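Guest house kitchens: tips I'd keep and tips I'd bin

Every holiday let owner gets sent the same advice sooner or later, usually by someone selling something. I have let out the two upstairs flats at Flumdale since before we had a website, and I've tried most of it.

Vinegar in the kettle works. Half vinegar, half water, boil, leave for an hour, rinse three times. The descaling sachets do the same job and cost more. Don't let anyone talk you into vinegar on marble or limestone, though. It eats the polish, and the dull rings don't wipe off. Washing-up liquid, warm water and a dry cloth will do.

Bicarbonate of soda in the fridge I'm less sure about. I left an open tub in one flat and none in the other all through October and couldn't tell them apart. Wiping the door seals made more difference.
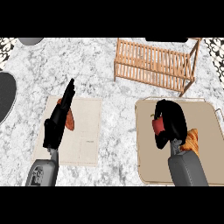
Chopping boards get written up as if guests will look after them. They won't. Wooden ones end up in the dishwasher whatever the notice says, so buy cheap and replace them when they split. Rubbing with lemon and salt does shift the smell of onion, I'll grant that. Oiling is fine if you have the evening free.

Vlasta Babić, who lets the cottage at Illilmont, swears by a welcome folder with a page on every appliance. Mine was used as a doormat for wet boots. A label stuck to the oven, with the one setting that matters, has saved me more phone calls.

Then there are knives. A set costing 200 pounds will be used to open paint tins. I keep three plain ones and sharpen them on changeover day – ten strokes a side on a steel, then a wash.

As for the scented plug-ins, I've never seen the point. Open a window. If the room still smells, check the sink trap first, then under the fridge.

Fiachra Hanrahan tells me rice in the salt cellar stops it clumping. Ours clumps anyway.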